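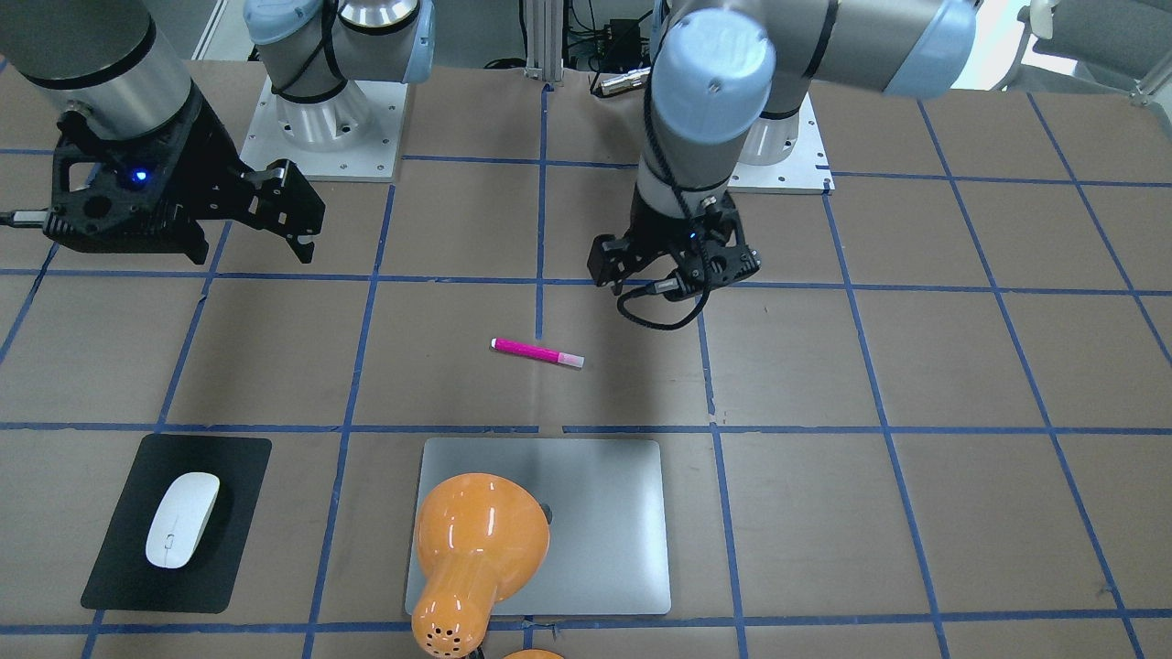 Two-arm table with the tape grid. Objects: marker, wireless mouse on its pad, closed laptop, orange lamp.

Frequently asked questions about Jondum

What is Jondum?
It is a method for training two robot arms from demonstrations with changing object layouts. Fabian Koller and Rūta Mets develop it at Kastano.

Why is there blue tape on the table?
The cells give us names for the start positions. Before each demonstration, the operator receives a list of cells and puts the objects there. The policy does not get the cell names as input.

How many demonstrations did you use?
We recorded 828. From these, 70 were kept apart for testing and were never used in training.

Does the method need both arms?
No. We also trained a version with one arm. It learned the short tasks well, but it had difficulty when an object was far from its base.

Did the tape help the robot to cheat?
We had the same worry. Takumi Shimada repeated the test on plain paper with six layouts. The results were a little lower, and we report them in a separate table.

Can I get the data?
Yes, for research use. Please write to Jean Laing and say which tasks you need. The files with camera calibration are sent separately.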